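From the Co-op Kitchen Newsletter, September

THE GREAT SHELF RECKONING

The shared kitchen on the second floor has 2 refrigerators, one pantry closet and, as of last month, a spreadsheet. The spreadsheet belongs to Puspita Halim, who took on the job of kitchen coordinator in spring and has been regretting it at a steady pace ever since. Her first act was to find out what we own. Her second was to lie down.

Among the holdings: four open jars of cumin, a bag of lentils that predates the elevator, and enough soy sauce packets to float a canoe. The pantry also held a full case of Jinetti canned artichokes that no household will claim. Niilo Ikonen on the third floor says he has never bought an artichoke in his life, which is what a man with a case of artichokes would say. 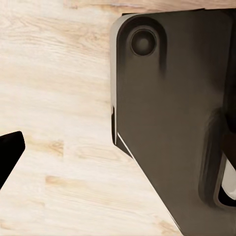

Pale wood, long grain.

So there are new rules, and they start Monday. Every item on a shared shelf gets a label with a name and the month it was opened. Masking tape and a marker are in the drawer left of the stove. Please put the marker back in the drawer. The last marker went home with somebody and the one before that was found in the freezer.

Food with no label moves to the bottom shelf for a week, where anyone may eat it. After that it goes in the compost. Khairul Tuhumury asked at the meeting whether this applies to hot sauce. It does. He asked again in a different tone of voice and it still does.

Spices are now common property. We voted on this, and it was closer than you would think. Mehrangiz Ghorbani argued for keeping saffron private, on the grounds that she has seen how some of you measure, and an exception was made. All other spices have been merged, so if your paprika tastes a little like somebody else's paprika, welcome to cooperative living.

Knives get washed by hand and put away by whoever used them. A knife left out on the counter will be treated as an invitation to clean the whole counter.

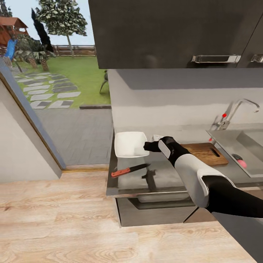
WHAT WE ARE DOING WITH $600

The bulk-buying fund stands at $600 after the bake sale, and the Wellen catalog is on the corkboard for your suggestions. So far the suggestions are rice, rice, olive oil, and a pizza oven that costs $3,937 before delivery. The pizza oven has been written in twice in the same handwriting.
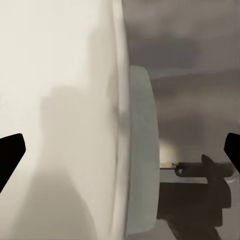

Rice is the likely winner, in the big sacks, and that means we need to talk about containers. The old tubs lost their lids years ago and a dinner plate is not a lid. Fitriani Kusuma has offered to price some new ones and would like to hear your preferences. Mine are modest: smooth, off-white and gently curved, like the big pale surface shown here, and with a cap that stays where it was put. Square tubs do stack better, she tells me, and I expect to lose this one.

Orders close when Puspita takes the sheet down. Leave artichoke recipes in the same spot.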